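Wurkureo bench log, Plestport shared workshop
February, evening session
Present: me (Darren), Elsie until 8, Justinas from 7:30

Picking up from the last entry. Both arms are powered from the new supply and both wrist cameras are back on their brackets. Goal for tonight was to get the spice jar pick repeatable on the tabletop as it stands, with the groceries out, and to find out why the right arm keeps losing its home.
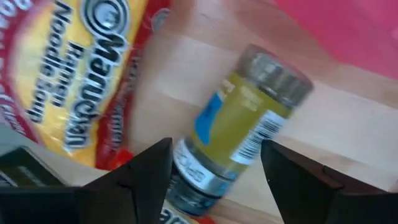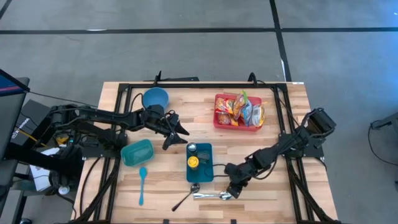 Wrist camera with the fingers open at a jar, then the full table from the fixed camera.

Right arm first. The home problem is the shoulder joint. I wrote down the raw reading at home after every power cycle and it should be 2,765 each time. First three were fine, the fourth was well off, then fine again. Moved the arm through its range by hand with torque off and the reading jumped in one spot, always with the elbow folded in. Opened the connector at the shoulder motor and one crimp came out with a light tug. Re-crimped it and put a tie on the cable a little further down so the plug no longer carries the weight. Ten power cycles after that, same number every time. I am calling it fixed but leave the check in the startup script. If it trips, look at that plug before touching anything in software.

Elsie asked whether the left arm has the same crimps. It does, same batch, and I have not opened any of them. Added to the list.

Power supply. Malcolm's old one sagged when both arms lifted at once, which is what we blamed for the faults last month. New one holds. I ran both arms up and down together for the length of a cup of tea and had no dropouts. The Pollora fuse holder gets warm to the touch, not hot. Would still like a bigger one.

Finger opening. The fingers as printed open wide enough for the jars, but on a jar lying down there is not much room either side, and if the approach is a little crooked one fingertip lands on the glass. Two things changed:

1. Approach height is now 168 mm over the wood before the wrist turns. It used to turn on the way down, and the jar would be out of the camera view for the last part of the turn.
2. The wrist lines up with the long side of the jar before the descent starts, then goes straight down. No correction below 40 mm.

With the second one in, the lying jar got picked 9 times out of 12. The three misses were all with the jar close up against a noodle packet. The finger on that side comes down on the wrapper and pushes the packet, and the packet pushes the jar. Justinas thinks we should teach it to drag the jar clear first. I would rather see what it does with more practice runs that include the packet, before adding a separate move. We left it at that.

Foil wrappers are a nuisance for the depth guess too. Anything shiny gives a bad height, and the spoons are the worst. The metal ones read as being under the table by a few millimeters, so the arm stops against the wood and the current limit catches it. It's safe enough at the present limit. Temporary fix is a floor on the target height so it can't ask for anything below the tabletop. The teal plastic spoon gives no trouble.

Spacing. Measured the two reach areas again after the right base was shimmed. The part of the table that both arms can get to with the gripper pointing straight down is 640 mm across at the widest. It is smaller than the number I had on the whiteboard, so I wiped that one off. For handovers, keep to the middle. The basket of snacks sits over in a corner and only the right arm should be going for it. The left can get there with the wrist laid over but it looks ugly and the elbow ends up high.

Frame. The near left corner still rocks a little when the left arm stops hard. Elsie went over the corner brackets with a hex key and found two of them loose. After tightening, it's better but not gone. We suspect the floor. Tried a folded card under the foot and the rocking stopped, so the next step is a leveling foot at that corner. Sakalauskas sells the size we need and Panya is passing by there anyway.

Cables. The ones down the sides of the frame are tied now. The tangle at the left base is still a tangle. I started on it and stopped when I found that the yellow one was not labeled at either end and I didn't want to pull it with the arm live. Whoever does it, power down both arms first, label before you unplug, and leave a full hand of slack at the base or the first joint will tug on it at the end of its travel.

Recorded runs. We got 36 saved, all by hand control, Justinas on the left arm and me on the right. Mix of jar to tray, spoon to container and packet to basket. I threw out the ones where we talked each other into changing our minds halfway. The kept ones are in the folder with tonight's notes file next to them. Please do not rename the folder, the training script reads the task from it. (Malcolm, this is about you.)

Notes on driving the two arms together:

The person on the right should call the move out loud. We bumped grippers twice when both of us went for the middle. No damage, one fingertip has a scuff.

Slow down over the tray. Small jars tip if the finger brushes them on the way out, and a tipped jar with a round body rolls a long way on this table. One went off the edge and Elsie caught it.

Take the foot off the pedal before reaching in. I forgot once.

The yellow-lidded jar is a good one to practice on. The lid has enough edge to hold.

Camera brackets. The wrist bracket on the right arm has worked loose again. It's the same two screws into plastic. I put them back with a drop of thread glue, which is a stopgap. Panya has a version with brass inserts drawn and will print it this week. Once it is on, the camera has to be calibrated again, and runs from before and after shouldn't go in one folder.

Left to do:

- check crimps on the left arm, all joints
- leveling foot, near left corner
- print and fit brass insert brackets, then recalibrate
- bigger fuse holder
- label and dress cables at left base
- twenty more runs with a packet touching the jar
- ask the workshop if we can leave the groceries out overnight or if they go back in the cupboard

Shut down at 10:15. Both arms parked low, supply off at the wall, e-stop left pressed in. Key is on the hook.

Added by Elsie: the e-stop lamp flickers if you lean on the box. Looked inside, there's a loose spade terminal. Pushed it back on, but it wants replacing.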